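Chapter 4
Wrapping and Traying Small Goods

4.1 Scope of the chapter

The preceding chapters dealt with cartons, fillers and outer cases. This chapter is concerned with the stage before those: the placing of a single wrapped article into a fitted tray. The work is done at a table, the articles are small enough to be lifted with one hand, and the tray has one cavity only. Trays with several cavities are treated in Chapter 5.

Three terms are used throughout. The article is the thing to be packed, whatever its nature. The wrap is the flexible sheet folded round it. The cavity is the recess in the tray that receives the wrapped article. The rim is the raised or flat border surrounding the cavity, and all measurements of depth are taken from its upper face.

4.2 The work surface

A plain, light-coloured table top is preferred for traying. Dark trays and bright foil both show clearly against it, and crumbs of tape or torn wrap are easily found and removed. Scuffs and shallow scratches do not affect the work. A scratch deep enough to catch a fingernail should be filled, as it will also catch the edge of a foil wrap when the article is slid across it.

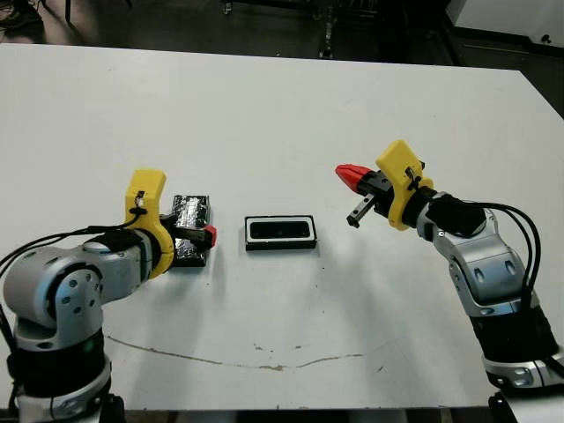
The tray is set down first, with its long side parallel to the front edge of the table. The wrapped article is laid to one side of it in the same orientation, so that the transfer needs a lift and a short sideways movement but no turn. Lévesque and McKinnon, whose bench notes for the Tresex packing rooms form the basis of this chapter, recommend a gap of 15 mm to 60 mm between article and tray. With a smaller gap the fingers strike the rim. With a larger one the article tends to swing out of line as it is carried.

4.3 Allowance for the wrap

Aluminium foil adds very little thickness when flat. Once crumpled it behaves quite differently, and a foil-wrapped block may stand proud of its nominal size by almost 2 mm on each face. The cavity must be chosen for the wrapped size. A block that drops freely into a tray when bare may bind at the corners when wrapped, and pressing it home will split the foil along the creases.

The MacLeod rule, used in the remainder of this book, gives the clearance as the wrap allowance on both opposing faces plus one further millimetre. The Pluvier tables in Appendix B list the allowance for paper, film and foil at three grades of crumpling.

4.4 Order of treatment

Section 4.5 describes the lift and the lowering of the article. Section 4.6 covers seating, including the correction of an article that has come to rest on the rim. Section 4.7 deals with removal, for which the usual method is to raise one short end before gripping the sides. Readers using the Itard worksheets should complete sheet 24 before going on to Section 4.5.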